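Flimura Shared Workshop
Build Your Own Hand-Held Gripper, Session 4: Fingers, pads and first tries at home
Handout to keep with your build log

Last time we got the body shells closed and everybody had a trigger that sprang back. Great work! Tonight is my favorite session of the whole course, the one where the thing starts to feel like a hand.

Before you start
Lay out both fingers, both linkages, the pins and the pads. Kit bags from Hidik are marked 904 on the label. If yours has a different number, swap it at the front desk. The linkages are left and right and they are easy to mix up (I still do it).

Fitting the linkages
Push each pin in by hand first. If it needs a hammer, the hole needs another pass with the reamer. Squeeze the trigger slowly and watch both fingertips. They should meet in the middle, and if one gets there early, back its screw off a quarter turn and try again. Do this 40 times before you glue anything. It sounds dull and it's weirdly satisfying.

Pads
Clean the fingertip, glue, clamp, leave overnight. Soft pads grip crockery far better than bare plastic, but they pick up flour and grease, so wipe them between tries.

Load check
Hang the 500 gram test weight from the closed fingers and hold for a slow count of ten. The pads should not creep. Write down what you see, including the bad runs.

Homework
Take the gripper home over Sunday and use it on ordinary things in an ordinary kitchen. Start with something light, over a tablecloth or a towel.

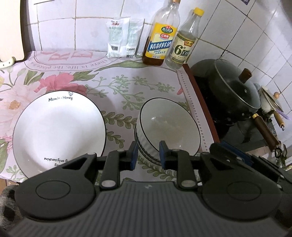
TOPIC: GRASPING DISHES

Bowls in a stack are a lovely problem. The rims sit close together, so a fingertip that is too thick will catch two at once. Come in from the side, open wide, and get one pad inside the top bowl and the other against its outer wall. A flat plate is harder because there is so little edge to hold. Try tipping it up a little with one finger first, then close.

For your log: object, approach angle, number of tries, what slipped.

Next session: Oosthuizen spring swap, and reading the Arnedach force chart. Bring your pads fully cured!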